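Zomia Clothing Room — progress report to the Tredard small grants desk
Covers the stretch up to the end of August
Written by Weronika Dudek, with bits from Belmiro Abreu and Ilgın Aydoğan

Sorry for the state of this, written in two sittings between other things. Numbers first, then the rooms, then what we're asking for.

Where we are

594 garments sorted and folded since the grant came through. That's counted off the tally sheets, not guessed. Target in the application was lower so we're ahead on volume, behind on mending. 20 households on the list for home sorting, all 20 now visited at least once. Four want a second visit. Two of those are big ones.

Home sorting, for anyone at Tredard who didn't read the first application: we go to the house, go through the closets and bags with the person, fold what stays, take what goes. Most of our people are older or have just lost someone or both. They can't carry bags to us. Bringing the sorting to them was the whole point of the money.

Clothes we take go to the Dostau hall, where Cristóvão Aguiar runs the racks. From there either out on the free rail or into the mending pile. Anything past saving gets cut for rags.

What changed since the last report

We stopped sorting on beds. Ilgın pushed for this from the start and she was right. On a bed everything slides into the middle, piles fall into each other, and then the person has nowhere to sit down. Now we use whatever table the house has. Kitchen table if it's free, otherwise a side table, otherwise we bring the folding one from the hall (heavy, one bad leg, see costs).

Round tables turn out slower than square ones. No corners, so no obvious place for keep / go / mend. Belmiro started putting the go pile nearest the door whatever shape the table is and everybody copies him now.

Jeans are done last. They're thick and they eat the table. We used to do them first to get them out of the way and then had no room for shirts. Also pockets — every pocket checked before folding. We've had keys, a hearing aid, a savings book, and 300 in cash in one pair of work pants. All handed straight back, and written down in the visit book with both signatures.

Masks. We wear them whenever the household asks, plus any time there's a lot of dust or someone's chest is bad. Bought out of the supplies line.

The bedroom visits

These take the longest. Small rooms, the bed along one wall, the table squeezed in wherever it fits, shelves already full. We work around what's there and we don't move furniture unless asked. Tablecloths stay on. Folded things go straight on the cloth, tops and soft stuff in one pile, denim kept apart until the end.
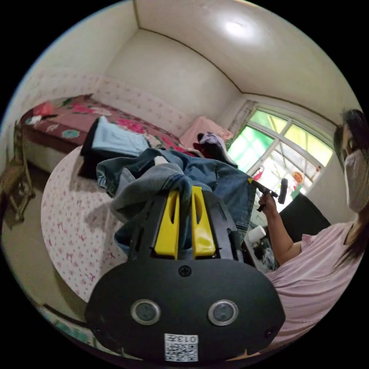 Mending

Behind. No way to dress it up. Mieczysław Olszewski does zippers and hems at the Dostau hall and he is one person with one machine. It was out for repair most of June, and Ziółkowski, who fix it, had to wait on a part. Back now and running fine but the pile got tall in the meantime.

What's in the pile: mostly pants. Zippers, waist buttons, hems walked on and torn. Some coat linings. A few kids things. Belmiro has learned to do buttons and takes a bag home with him, helps a bit.

We've also started being stricter at the house. If it needs more than one repair and isn't a coat, it goes to rags. Not everyone on the team likes this rule. Ilgın would like it looser for anything wool. We'll look at it again once the pile is down.

The free rail

Going well. Open two afternoons, 3 to 6. Men's jeans and plain sweaters go first, always. Women's blouses hang for weeks. Cristóvão wants to swap some with another rail across town instead of letting them sit, waiting on an answer.

Sizes are a mess. Labels washed out or cut out, so he measures the waist flat and writes it on a bit of tape. Slow but people stopped asking to try on everything, and the returns basket is nearly empty most weeks.

Coats being held back for the fall. They're in the back room of the hall, on the long rack, covered with old sheets. Moths checked for. None so far.

What the households tell us

Mostly they like having someone to talk to while it's being done. Visits run over because of it and I'm not going to cut that. One lady kept us until nearly 7 in the evening going through her husband's shirts, kept a handful, was fine with the rest going. Another changed her mind about two bags the next morning and rang, so we drove them back. We now leave all go bags tagged with the name and hold them a week at the hall before anything reaches the rail. Should have done that from the begining.

One complaint. We folded sweaters the long way and they didn't fit the drawers they came from. Fair enough. Belmiro now measures the drawer with his hand before he folds the first one.

Money

Spent so far: bags, tags, tape, masks, thread, the machine repair, gas. Gas is the one that's over. The houses are more spread out than we planned for and the second trips add up. Supplies line is under, because the bags were donated for two months.

We'd like to move what's left from supplies over to gas. No new money asked for that. Receipts are in the envelope Ilgın dropped off, in order except for the July gas ones which were stuck together, sorry.

One actual request — a lighter folding table. The one we have takes two people on the stairs and the leg is held on with a strap. Cristóvão has found one secondhand and can send the price over whenever it's useful.

Next stretch

Second visits to the four households, the two big ones first.
Mending pile down to what fits on one shelf.
Coats out on the rail when the weather turns.
New tally sheet. The old one has no box for rags and people have been writing it in the margin, and I had to go back throuh every page to get the number right.
Belmiro to train one more folder for the home visits so we're not stuck when somebody is away.
Answer from the other rail about the blouses.

Still open from last time

You asked if we could take bedding. Not yet. No room at the hall and it's a different wash. Blankets in good shape we pass on directly if a household asks for one, otherwise they stay where they are.

You also asked for the visit book. It's got people's names and addresses in it so I'd rather not send it — come by the hall any rail afternoon and read it there. Cristóvão has the key to the drawer.

Weronika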